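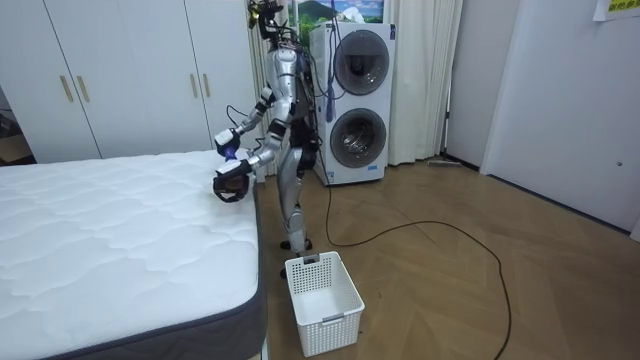
Bed stripping is the removal of sheets, pillowcases, covers and pads from a bed so that they can be laundered and the mattress inspected or aired. In household manuals it is treated as the first stage of a linen change, followed by laundering, airing and making up. The stage ends when the mattress is bare, as the white mattress is here, and it is simplest where the laundry equipment is close at hand. In the small bedroom shown, a tall stacked washer-dryer stands behind a narrow gap beside the bed, and a white plastic laundry basket with perforated sides is on the wooden floor within reach of both.

Terminology

The term "stripping" is used in two senses. In housekeeping it refers only to taking linen off the bed. In laundry writing it may also refer to a long soak meant to remove detergent residue from fabric. Solange Dhillon's Hawthorne Manual of Domestic Linen keeps the two apart by calling the second process "residue soaking," and several later guides follow this usage.

Order of removal

Most written procedures work from the top of the bed downward. Pillows are removed first and their cases turned inside out as they come off. Blankets and comforters that are not to be washed are folded and placed on a chair or other clean surface. The top sheet is then loosened at the foot and gathered toward the center.

A fitted sheet is released at the corners. In rooms where one long side of the bed stands against a wall, the two far corners are released first and the sheet is drawn toward the open side. The pad or protector, if washable, is taken off last. Gathering each piece inward keeps hair, lint and crumbs inside the fabric until it can be shaken outdoors or placed in the drum.

Baskets and sorting

Rigid plastic baskets with slatted or perforated sides allow air to pass through the load and are preferred for linen that will wait before washing. Solid tubs are used for wet items. Some baskets have a label slot on the front face for marking the contents, a feature carried over from shared laundries, where baskets from different rooms could be confused.

Placement is a recurring subject in the literature. Laurier Pelletier, writing on small apartments, recommends setting the basket on the floor at the side of the bed from which the sheets will be pulled, clear of the swing of the washer door. A basket set on the mattress itself transfers floor dust to the sleeping surface.

Stacked machines in bedrooms

A stacked washer-dryer places one appliance above the other and occupies the floor area of a single machine. Installation in a bedroom is common in converted buildings without a utility room, including much of the older housing in Mondorbridge. The arrangement shortens the distance linen is carried but adds noise and, with some dryers, moisture to the room.

Clearance between the bed and the machine is the usual constraint. There must be space for the doors to open fully and for a person to stand while loading. Raymonde Girard's survey of converted rooms in the Huvden district found that residents often turned the bed or moved it toward the window to gain this space.

Airing the mattress

After stripping, the mattress is left uncovered so that moisture absorbed during sleep can evaporate. Recommended periods differ. The Hawthorne Manual gives 3 hours with a window open, while Cyrill Nägeli considers the length of one wash and dry cycle sufficient in a heated room. Seams, piping and the underside of the edges are checked at this time for stains, wear and insects. Loose dust is removed with an upholstery attachment, worked from the head to the foot.

Mattresses that can be rotated are turned end for end every 6 months under the same manual, with the linen off. Fresh linen is put on only after the surface feels dry to the hand.

See also

Bed making
Fitted sheet
Laundry basket
Mattress protector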